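Duplicate product titles, does it matter?
Raíssa Bittencourt
I look after the web pages for Utthorpe, a small furniture shop. We have 548 product pages and 30 of them share the same page title. Search visits dropped in May. Should I rewrite them all?

Grolla
Yes. Put the size or the wood in each title. Start with the 12 that get the most visits.

Sjöberg
Check Search Console before you touch anything. If the drop is on other pages, the titles aren't your problem. I changed 17 at once and couldn't tell which ones helped.
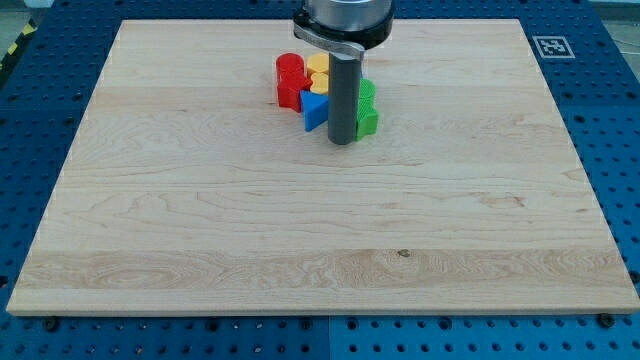 Light wood board, visible grain

Jusent
same problem here, following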